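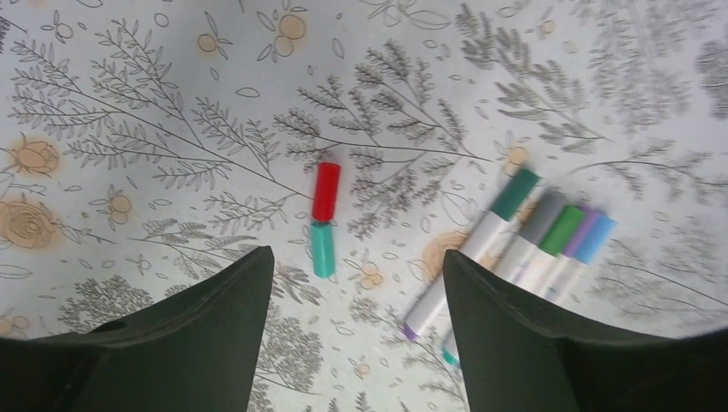

*Markers on the patterned cloth, fingers open.*

I've been promising to write down the rules we use for tabletop work with the arm, mostly so I can stop repeating them in messages. They started as a page of notes in November, when Puspita Hutapea and I were setting up the Nolladen runs at Orkilville, and they have been crossed out and rewritten plenty of times. This is the version we're working from as of 17th March.

None of it is a standard. If you are working somewhere with a safety officer and a proper risk assessment, follow those first. What I have here covers the layer underneath: how you lay out the table, when your hands can go near it, what gets written down and what gets thrown away.

**Hands and the stop button**

One person runs the arm and one person touches the objects. They can swap between runs but they can't be the same person during one. The person touching the objects says "in" before reaching over the table and "out" when they're clear. The operator keeps the arm paused in between, with their hand off the controls. We tried doing it with nods and it lasted one afternoon.

The stop button sits on the side of whoever is resetting the objects. Most setups I've seen put it next to the operator's keyboard. The operator can already stop the arm from there, and the person with an arm over the table can't.

No lanyards, no loose sleeves, no long necklaces. Hair tied back. A small arm with small fingers is still strong enough to hang on to a cuff.

**The table**

Use the surface the job will be done on. We argued over this one. Sugeng Chin wanted a plain grey mat for the first block of runs, and he had a fair case: edges are easy to find on a plain mat and you get clean numbers early. We did it his way for a while. Then we moved to a tablecloth with leaves and flowers printed all over it and had to go back over settings we thought were finished. A policy that has only met a grey mat has learned a fair bit about grey mats.

So now the cloth goes on from the first run. Smooth it flat before you start and check it again whenever something has been dragged across it. Fold or pin any part that hangs where a person could catch it walking past.

Whatever is beside the work area stays put for the whole block. If there's a blanket next to the cloth at run one, it's there at the last run too, or you close the block and start a new one. Tidying up halfway through is the most common mistake new people make, and they make it with the best intentions.

**Objects**

Markers are good practice objects. They're cheap and light, they roll, and they come in enough colours that you can tell in the log which one you meant. Our rules for them:

- Caps on before anything moves. Push each one until it clicks.
- Name a marker by its cap colour. The plug at the other end is often a different colour and that has caused wrong entries.
- Don't line everything up. Leave some touching and some apart, at more than one angle.
- Small parts stay on the table only if they're in the log. A stray cap counts as an object.
- Anything cracked or leaking comes out of the set and gets replaced with the same type.

The touching ones matter most. A single marker with clear space on both sides is an easy pick. When they're packed side by side, the finger has to go down into a narrow space and will often shift the neighbour. We log that as a disturbance even if the pick was fine, and we don't straighten the neighbour afterwards.
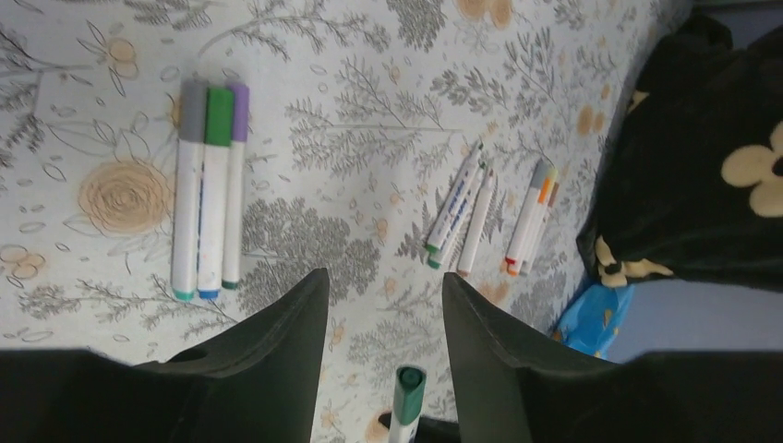

**Category: Gripping and releasing**

With a marker held upright between the fingers and the rest still in their groups on the cloth, you have two things to watch, and people tend to watch only the one in the gripper. Look at the groups first. Decide where the held one is going and what it will pass over on the way.

Lift clear before you travel. We use the same travel height for every run in a block and write it at the top of the sheet. Low shortcuts save a second or so and knock things over.

Set the grip force for the barrel and leave it alone. If you find yourself raising it to stop slipping, wipe the fingers first. Lint off a cloth builds up faster than you'd expect, and Puspita now wipes ours at every break.

Never pull an object out of closed fingers. Open them with the control, with a hand ready underneath if the thing might drop. I have seen a wrist sensor thrown out of calibration by someone being helpful.

If the arm drops something, let it land. No catching.

**Keeping the record**

Every run gets a line, including the bad ones. We have 460 lines in the sheet at the moment, against a target of 1000, and the failures are in there with the rest. A failed run is deleted only if a person was in view who hadn't agreed to be recorded, or if the wrist camera wasn't working. "It looked awkward" is no reason.

Run 101 is the one I show people. The label says green, and there was more than one marker with a green cap on the cloth at the time. I can't tell you which was meant and neither can Sugeng, who typed it. After that we added a position word to the label, so it's "green, left group" or "green, by itself."

Write the note straight after the run. At the end of the day you'll remember the last few and make up the rest.

**Still open**

We haven't settled how long one operator should go before swapping. I get sloppy sooner than Puspita does, so a fixed time may be wrong for both of us. For now we swap whenever either person asks, and always after 2 disturbances in a row.

The other one is lighting. Zoruneo's checklist wants the blinds closed for every session. I'd sooner leave them open and record the conditions, and Sugeng hasn't made up his mind. I'll update this page once we've done a block each way.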